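Unit 3: What a study of 16 people can tell you about your desk

Read the Bundbridge paper before class. It is short, and the press release that came with it is nearly as long, which should make you suspicious already.

The claim, as most websites repeat it, is that a tidy workspace makes people better at their jobs. The paper says something much smaller. It had 16 people sort mail in two rooms, one neat and one cluttered, and the group in the neat room finished a little sooner. Quality of work was not scored. Whether the same people would still be faster a month later was not tested either.

Questions to put to any study of this sort:

Who was in it? Students at one college, paid for an afternoon. Most of them had never held an office job.

What was measured? Speed at one dull task. The word "productivity" shows up in the title and then hardly again.

Who paid? Kao, the storage company, paid for the rooms and the furniture. That doesn't make the result false. It does mean I want to see the results they chose not to print, and I have asked twice.

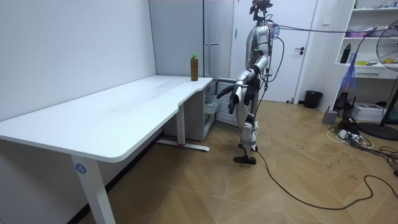
The second reading is the Breketti survey, which went the other way and got 194 replies. Bigger is better, up to a point. But the survey asked people to rate their own tidiness and their own output on the same page, and people who feel good about one tend to feel good about the other. You can get a nice straight line out of that with no desks involved at all.

Watch for the leap in the last section. The authors go from "tidy people report getting more done" to "employers should provide more drawers." I have read it several times and can't find the step in between.

Older claims are no better. The Cutus guide, first handed out to managers in 2000, says clutter "costs an hour a day" and gives no source. Later articles cite the guide, and newer ones cite those articles – so the number now looks well supported.

For next time: pick one sentence from the Breketti conclusion and rewrite it so that it claims only what the survey can support. One paragraph is enough. If your version sounds boring, leave it that way.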